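Orkley Daily Card — support log, ticket opened Thu 27 April

Reported by Selma Berisha: the app draws The Tower every single morning. She wants it fixed or wants to know what she has done.

09:10 I doubt it. People remember The Tower and forget the Four of Cups. Asked her for the draw history.

10:25 History received, 21 draws. The Tower is in 18 of them. Fine, I was wrong about that part.

10:40 Mariritz support blames "the energy of the deck" and suggests she cleanse her phone. Not entered as a cause.

11:30 Had her turn off reversed cards and draw 5 times in a row. Tower, all of them. Turned reversals back on, same card upside down.

13:05 Arnulfo Tamayo thinks the shuffle is seeded from the birth date in the profile. Hers is blank. I don't buy it yet — blank profiles have been allowed since the first release.

13:50 Blank profile on my test account: Tower. Typed in a date: Knight of Wands, then The Star. Arnulfo may have it.

14:15 Selma entered her birth date and got the Six of Swords. She says it feels accurate. No comment from me. Leaving the ticket open until she has a week of normal draws.

Comments

Stijn Boersma: Mine did this with Death. Reinstalling did nothing.

Oluwatosin Shehu: So 30 readings I wrote down in my journal came from an empty box?
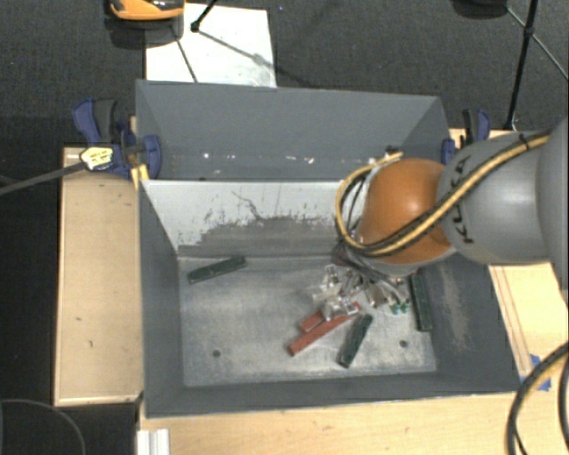
Stijn, check whether your birth date is blank before you reinstall again, and send me the draw history either way. Oluwatosin, I'd want to see yours too before I say yes.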